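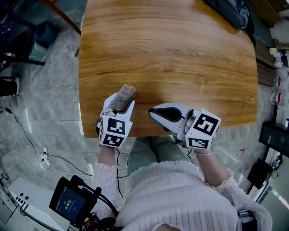
*The table, nearly bare. Look at those knots!*

I've wanted a proper wooden table for years, and on Tuesday I finally got the last of the clutter off this one and could see the whole top. It came from a second-hand place called Nusitz, cost me 185 (delivery included, hurrah) and then spent 3 weeks buried under post, because that's what happens to any flat surface in my house.

The colour is what sold me. It's a warm honey brown, with long streaks running across and then these lovely swirls wherever there's a knot, like somebody stirred it with a spoon. I keep finding new ones while the kettle boils. The corners are slightly rounded too, so my hips are grateful!

I was worried it would look wrong on the grey floor. The tiles have that marble pattern with white veins, quite cool and a bit hotel lobby, and my old white desk just vanished against them. The honey colour wakes the whole room up. I'm so pleased I've gone off the idea of a rug.

Papers now go in a box file straight away: bills at the front, anything small and folded in the pocket at the back. I've given myself seven minutes every evening for it. The Clomida wax I ordered should be here by the end of the month, and I'll try it on the underside first. If anyone has used it on a darker wood, tell me how many coats you did, the tin apparently says two but the shop said one.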